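Home Tickets Wiki Log in

Skelville policy: transparent bottles grasped late

Okay, so I finally split this one out of the big Paderham thread. Short version: the policy trained on our handheld-gripper demos does fine with opaque stuff, and then you give it a clear bottle and it closes too late. I ran 80 trials Thursday with the purple-capped water bottle and got 60 clean grasps. Same method with cartons, 80 out of 80!

My first guess was clutter. The bench behind the bottle is busy (drawers, multimeter, the pothos), and you look straight through the plastic at whatever is back there.

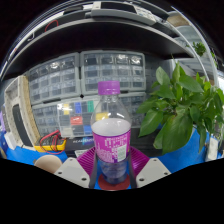

So I retrained with random background crops on all 152 demos, which took the whole night and got me exactly 2 more grasps. Meh. Then I plotted the finger width against time and saw it right away -- the width signal lags the video, and the policy seems to lean on it much harder when the object edges are faint. With a carton it can get away with that. I shifted the width signal to line up, changed nothing else, and started another training run before lunch. I'll post the numbers in this ticket, good or bad. 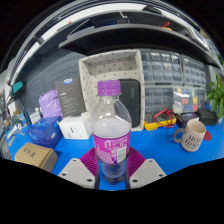
Ea Gunnlaugsson: Did you shift the validation set too? We had the same lag on the Bundgaard demos, and our loss looked great until I noticed only the training half was fixed.

Ugh, no, I didn't. Stopping the run now and redoing the split, so leave this open please.

Contact the Stotport lab desk | Back to top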